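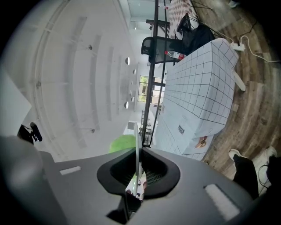 Saturday 30th June

Up at 8, in the lab before the coffee was even on. Yannick already there, shoes off for some reason, arguing with a controller.

Plan for today was the hand-held gripper against the old Huet one. Same jobs, same table. Grid cloth on, the white one with the black squares, so we can at least say where things end up. Gaspard hates that cloth. Says it slides. It does slide a bit.

First run with the Konon, gray body, the thin white finger plate. 25 picks. Dropped three, all on the water bottle, and I think that was me squeezing too early. Fisheye is wide enough that I get the ceiling, floor, the window and my own feet in everything. Fine for tracking, Yannick says, more corners for it to hang on to. Not fine for anyone who has to watch it back. Turned sideways too, must remember to fix the rotation in the settings before Monday and not after, like last time.

Finger plate stands right up the middle of the picture. Gaspard wants it shorter. I don't. If I can't see the tip I can't tell what I'm closing on. We went round on that for a good half hour and then had lunch.

Afternoon, the Huet. Heavier. Wrist hurts after almost 30 minutes, wrote that down as an actual result. Grip is better on round things, worse on anything flat. Narrow lens, lost tracking twice when I turned to the blank wall. Trigger sticks. Clollden were supposed to send a new spring in October and we're still wating.

Tried both at 60 frames a second. Konon ok, the Huet got hot and I stopped.

Cables are a menace. Need longer leads or the power strip moved closer to the table. Nearly went over twice, the second time holding the Konon. Y. laughed. G. did not, he signed for it.

So far I'd take the Konon to Mernberg and leave the other one home. Gaspard says wait for the flat parts test. Ok. Tuesday then.

To do: rotation. tape for the cloth. email Clollden AGAIN. wrist suport from the drugstore.

Home late, ate cereal standing up. Forgot to call Mom, do it tomorow before noon.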